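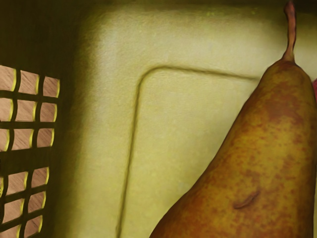

**When should you pick a pear?**
Before it's ripe. Most pears ripen badly on the tree and go mushy round the core, so we take them off hard and let them finish indoors.

## Session 4: picking and storing

I lost most of my first crop by waiting for the fruit to feel soft (I was so proud of that tree!), so let's start with the lift test. Cup the fruit in your palm and tilt it gently up to the horizontal. If the stalk comes away cleanly from the spur, it's ready. If you have to tug, leave it and try again in a few days. Early sorts can be ready in August, and the late ones hang on well into autumn.

**Storing**

- Somewhere cool, dark and airy. My shed does nicely, the kitchen doesn't.
- One layer deep, not touching.
- Eat anything bruised first, or stew it.
- Keep them well away from onions – I learnt that one the hard way too.

Bring a few indoors when you want them and press near the stalk each morning. A bit of give there means eat it today, and I do mean today!

**For next time:** pick 6 pears from the Barasa plot, put half in the fridge and half on a windowsill, and jot down how each lot changes. Bring your notes and a sharp knife, as we'll be tasting.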